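Gunvor Strand
I have now hosted the same dinner for two years running and I have learned things about seating people that I would like to get out of my system. A thread.

Gunvor Strand
Background: every July, the people from our old building on Gredenmont Street get together and eat too much. The building was sold off and we all scattered, so it's the one night we're in a room. It used to be at somebody's cousin's restaurant. Then the restaurant became a vape shop and I said the words "I could do it at my place." I'd had wine.

Gunvor Strand
My apartment is 900 square feet if you count the closet, and the landlord certainly does.

Gunvor Strand
The first problem with a long dinner is that people think the hard part is the food. You can put out a tray of baked ziti and a salad with no effort behind it and people will thank you like you pulled them from a river. Chairs, though. People remember a bad chair for years. My uncle still brings up a stool from a christening.

Gunvor Strand
Last year I rented folding chairs from a place called Basteo. The delivery fee was more than the chairs. The guy left them in the lobby in a stack and told me the elevator was "not in the contract." I live on 4. I have thought about that sentence most days.

Gunvor Strand
This year I borrowed chairs from everyone I know, so we had a piano bench, two garden chairs, an office chair that slowly sinks, and something from Koo's basement that I believe is part of a boat.

Gunvor Strand
(Koo is a downstairs neighbor and a saint. Koo also took the sinking chair, and by dessert was eating at chin level without a word of complaint.)
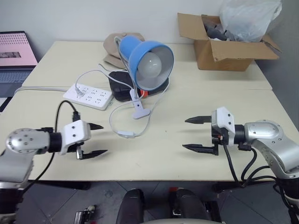

Gunvor Strand
Now, tables. I don't own a big one and neither does anyone under sixty, as far as I can tell. So you push two together and you tell yourself it's one table. The trouble is that two tables pushed together are very rarely the same height, and the one at the back always sits a bit higher and a bit narrower, with a nice straight seam running across where they meet. Whoever is seated at that seam is going to spend the evening with a plate on a slope.

Gunvor Strand
I tried a tablecloth over the join. A tablecloth over a join is a trap. It looks flat. It is lying to you. Somebody set a full glass of red on it during the toast and we all got to watch it make up its mind.

Gunvor Strand
I tried folded cardboard under the short legs. Good for one course. Then somebody crosses their ankles and you're back to the slope, plus there's cardboard on the floor and a guest saying "oh, did you drop this?"

Gunvor Strand
What finally worked was a runner of old bath towels under the cloth on the low side, thinner toward the middle, safety-pinned. It took me 40 minutes. It felt like upholstering a horse. But the gravy boat stayed where it was put and I will be doing it again.

Gunvor Strand
Next: who goes where. There are two schools. One says place cards. The other says let people sit where they like, they're adults. I used to be in the second school. Then I watched three retired men from the third floor sit together in a row and discuss gutters until the coffee.

Gunvor Strand
So, place cards. People will make fun of you for the place cards. They will call you "Your Majesty." Then they will go around quietly reading all of them to find out who they got, and at least one person will swap theirs while you're in the kitchen. I know who it was. The handwriting on the replacement wasn't even close.

Gunvor Strand
My rules for the cards, for anyone who wants them:
Never put a couple side by side. They have a couch at home for that.
Put the loudest person in the middle of a long side, never at an end. At an end they have a stage.
Put anyone with a bad knee by the hallway.
Put yourself closest to the oven and accept that your food will be cold.

Gunvor Strand
Also, seat one good listener next to the person who just came back from a trip. This year the trip was Gavholm. I have never been to Gavholm but I could draw you the ferry schedule.

Gunvor Strand
Money, for those of you who asked after last year's thread. All in, I spent $226. That covers the ziti, the wine, the second wine, a replacement for a lamp, and candles I wasn't allowed to light because of what happened with the napkins.

Gunvor Strand
People offered to chip in. What they mean is that they will bring a bag of ice. I had some 40 pounds of ice in my bathtub by seven o'clock. I've never felt so provided for, or had so little place to wash my hands.

Gunvor Strand
Somebody always asks why we don't just do a buffet and eat standing up. Because then they leave at nine. If you get people's knees under a table they'll stay until midnight and tell you about the super who kept pigeons, and who really broke the mailbox, and what the rent was in the year they moved in. You can't get that out of a person who is holding a paper plate.

Gunvor Strand
Anyway it's Sunday, my back is out, and I have a piece of a boat in my living room. Koo says there's no rush on returning it.

Gunvor Strand
Replying to the three people who have already asked: yes, I'll post the ziti recipe. No, it isn't my grandmother's. It's off the box.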